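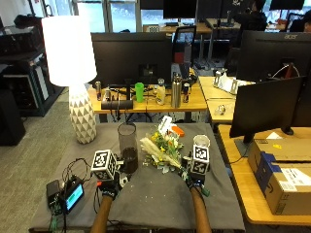
Two Gloves, One Bouquet: Comparing Hand Rigs at Furkalden

The engineer who runs glove testing at Furkalden starts talking about marker cubes before I have found a chair. She has spent the spring wearing two versions of the same sensor glove, one built around the Kemance controller and one around the older Stalex board, and she is clearly having a great time.

"Flowers are the best test we've had," she says. "Blocks are easy. You close your hand on a block and every rig looks good. A stem bends, it rolls, it catches on the one next to it – and you see right away which glove is keeping up with your fingers."

The task sounds simple: pick up flowers, put them in a glass vase. Each glove carries a white cube with black patterns on its faces, and the cameras work out where the hand is from those. The team logged 1,404 runs with the Stalex version and 2,681 with the Kemance one before they sat down to compare.

So which won? She laughs and says it depends on the wrist. The Stalex board is lighter, and she could wear it all morning. But it dropped readings when she turned her palm up, and those were the moments she cared about. "With the Kemance I stopped thinking about the glove," she says. "I'd reach over, turn a stem around, and the trace on the screen was smooth the whole way. I got up and made everybody come look!"

She is just as happy to list what still bugs her. The cables are a pain, and they snag on the cloth if you reach across yourself. The clips need to be checked before every session. And clear glass is hard on the depth camera, which sometimes loses the rim of the vase completely.

"We tried three camera positions," she says. "Low was awful, the petals hid everything. Straight overhead was good for the cubes but you couldn't see the fingers. The one we kept is a compromise, and I still move it in my head every night."

Next up is a gripper from Asamoah that is supposed to repeat the same motions from the recorded data. It arrives in July, and the plan is 3,000 more glove runs by then, some with softer stems. I ask if she is tired of bouquets yet.

"Not even a little," she says, already reaching for the left glove. "My sleeves are full of petals, though."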